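« Un intérieur n'a pas à me faire du bien »

Raluca Pană vend de la couleur et se méfie de ceux qui en parlent. Coloriste à son compte après treize ans chez Badier, un fabricant de peintures murales où elle composait les nuanciers, elle a accepté de nous recevoir un lundi, à condition, écrivait-elle, « qu'on ne me demande pas la teinte de l'année ». On ne l'a pas demandée. Elle en a parlé quand même, au bout de cinq minutes.

« La teinte de l'année, je l'ai choisie quatre fois. On était trois dans une salle, en février, et il fallait rendre le nom avant midi parce que l'imprimeur attendait. Ensuite j'ai lu dans des magazines que cette couleur répondait à un besoin collectif de réconfort. Je n'avais consulté aucun collectif. »

Elle raconte cela sans colère, avec l'air de quelqu'un qui a participé à la chose et n'en est pas très fier. Les couleurs qui apaisent, celles qui rendent créatif, le vert pour se concentrer : elle a tout vendu. Y croyait-elle ? « Les deux premières années, oui. On nous faisait des présentations avec des cerveaux dessinés. Un jour j'ai demandé d'où venaient les cerveaux. D'une banque d'illustrations. »

Les études, des coups de sonde

Nous lui objectons que des travaux existent, que des hôpitaux et des écoles s'y intéressent. Elle hausse les épaules, puis se lève pour chercher un classeur. Elle y garde les questionnaires d'un essai commandé jadis par Badier pour une gamme baptisée Pliston : 33 personnes, deux pièces, un bleu et un beige. « Les gens se disaient plus détendus dans la bleue. La bleue avait un fauteuil. Dans la beige, c'était une chaise de bureau. Le communiqué n'a pas mentionné le fauteuil. »

Elle ne conclut pas pour autant que la couleur ne fait rien. Une pièce rouge du sol au plafond, dit-elle, personne n'y dort très bien la première semaine. « Et la deuxième, on s'habitue. L'habitude, c'est le facteur dont les marques ne parlent jamais, parce qu'elle ne fait pas repeindre. »

On lui fait remarquer qu'elle vit pourtant de ses conseils. La réponse vient un peu vite, comme si elle avait déjà servi. « Je vis de gens qui ont acheté deux cents euros de peinture et qui la détestent une fois au mur. Je leur évite de recommencer. Pour la sérénité, ils s'adressent ailleurs. »

Le gris, faux neutre

S'il y a un mot qui l'agace plus que « apaisant », c'est « neutre ». Le gris, surtout, qu'on lui réclame encore dans la moitié des appartements. Un client lui a commandé l'an dernier un gris « sans couleur ». Elle lui a peint sept essais dans le couloir, il les a trouvés successivement verts, roses, mauves, et il a fini par garder le mur tel qu'il était – jaune pâle.

« Un gris, c'est une éponge. Il prend la fenêtre, le parquet, le pull de la personne qui passe. Vous posez un carré de peinture parfaitement uniforme et à seize heures il y en a trois. Les gens croient que le pot est mal mélangé et rappellent le magasin. »

Elle juge pour cette raison les applications de simulation avec une sévérité à peu près totale. Greva, la plus connue de ses clients, propose 1368 teintes à projeter sur une photo de son salon. Combien en distingue-t-on sur un écran de téléphone ? Elle refuse d'avancer un chiffre. « Beaucoup moins. Et l'ombre du coin de la pièce, l'application la gomme, alors que vous allez vivre avec. »

Nous avons insisté : un outil imparfait vaut peut-être mieux qu'une bandelette de papier. Elle a réfléchi assez longtemps. « Pour éliminer, d'accord. Pour choisir, non. » C'est la seule concession qu'elle nous aura faite de l'après-midi, et encore, elle est revenue dessus en nous raccompagnant.

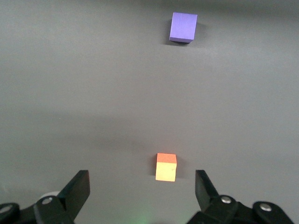 Un même plan gris, plus clair par endroits, plus sombre à d'autres.

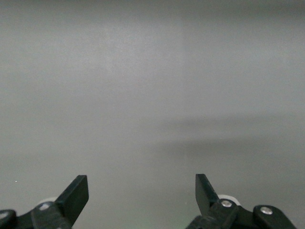 Ce qu'elle conseille, faute de mieux

Un grand carton, donc, le plus grand possible, peint en deux couches et déplacé d'un mur à l'autre pendant une semaine. Elle ne prétend pas que la méthode soit d'elle. Pas de carton blanc autour, pas de ruban, et surtout ne pas regarder le nom sur le pot. La gamme Testa a vendu pendant des années un brun assez triste sous le nom de « Matin d'Orient », et elle est convaincue que le même brun, simplement numéroté, serait resté en rayon.

Et chez elle ? Les murs sont d'un blanc cassé, déjà là quand elle a emménagé. Elle ignore lequel. « Je pourrais le mesurer, j'ai l'appareil dans le tiroir. Ça ne m'a jamais empêchée de dormir. »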